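How to schedule operators when half the shift moves to teaching the arms?
Posted in Workplace Automation, June

Veerle Aerts

We run kitting and tray loading at Brisimard, one site, two shifts. Since the spring, part of the day shift has been taken off the line to record demonstrations with hand-held grippers. The recordings go to Orcombe, who train the policy for the two arms on cell 6. The target is 360 accepted demonstrations per task before they will start a training run.

The problem is on the people side. Operators are still rated on trays per hour, and a person recording demonstrations produces no trays. Our planning software (Cele) has no labor code for it, so the hours are booked as "other indirect", the same code as sweeping and waiting for parts. Two operators have already asked to be taken off recording because it lowers their quarterly rating. They also happen to be the two with the lowest rejection rate.

How do other sites book these hours, and how long do you keep one person on the grippers before rotating?

Kristof Verschueren

We went through the same thing with a different integrator. Several points, in the order they caused trouble.

Labor code. Create one. Ours is a direct code with no piece rate attached, and the operator's rating for those hours is frozen at their average over the previous quarter. Payroll needed one change to the export and it has run without corrections since. Do not rate on number of recordings. We tried it for a month and got fast, sloppy motions that the integrator rejected. The first batch was 593 recordings and more than a third had to be repeated.

Rotation. The load is different from line work. The arms are held forward, the head is tilted down toward the table, and each hand carries the weight of a gripper plus its marker cube. Cables running off the grippers also need a hand free now and then to move them clear.

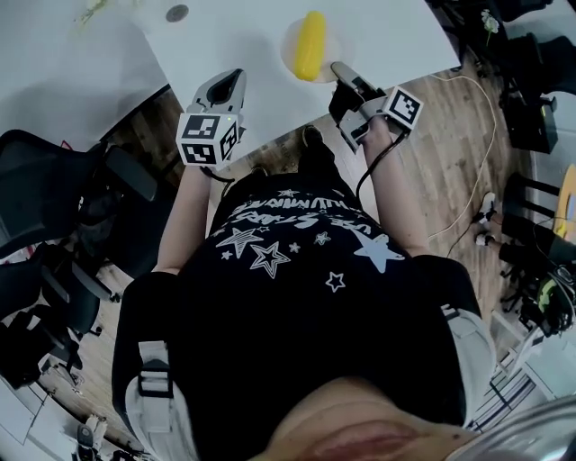 silik_maint writes that rotation matters less than table height, and that their plant cut complaints about neck and shoulders by raising the bench before touching the schedule. I agree on the bench. I would still rotate. We settled on 15 minutes recording, then a different job at the same station: resetting objects, checking files, relabeling. Two people form a pair and swap. Output per pair was slightly higher than with two people recording in parallel, mostly from fewer discarded files.

Selection. Your best operators are the right ones to record, but write down what happens to them afterward. Ours were told verbally that they would become cell attendants. When the cell went live there was one attendant position for four people. Get the number of positions and the pay grade in writing before the first recording, and give the works council a copy.

Floor. Route the charging and data cables before you start. Ours crossed the walkway and safety stopped the work for a day.

tray_lead_nights

we just book it as training. never had an issue with it but we only do about an hour a day. ask your supervisor

Veerle Aerts

Thanks. The frozen average is workable and I have asked payroll for the export change. "Training" is not available to us as a code, it is capped per employee per year and reserved for certificates. Bench height is being measured this week. The attendant positions are still open: Orcombe says one per cell, our production manager says one per two cells.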